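Second arm: the budget so far

2020-08-08

I said I would write up the costs once the quotes were in, and they now are, apart from one. Farhad Mahmoudi has been chasing that one for me and thinks it will arrive next week.

The plan is still to have two arms on the bench by December. The first is paid for, so this is only the second. The Tineck quote for a gripper with fingers and mounting plate came to £611. Mullix wanted £434 for the same sort of thing, but without the wrist camera bracket, and their delivery time was twice as long. Golnar Asadi has used both and prefers the Tineck for soft items. I would like to save the money, but a bracket from elsewhere would eat most of the difference – and then I'd have to fit it.
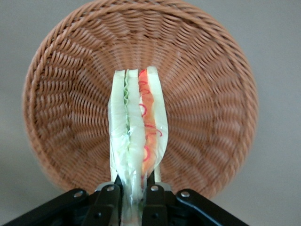 Most of what we pick up is play food and small household things, and wrapped items are the ones I worry about when choosing fingers. Plastic film creases and slides in ways a plain block doesn't. Sekar Pasaribu suggested rubber pads, which are cheap enough to buy in a bag and replace when they wear. I have put down two sets.

Things I left out of the first budget and have now added: spare screws, a longer power cable, a second emergency stop and the carriage charge from Grevach. Baskets and toys come out of my own pocket and always have.

I have not decided about the service plan. Holger Skjelbred let his lapse and paid for one repair since, which cost him less than the plan would have. I may do the same and keep the money aside. The order goes in when the last quote comes.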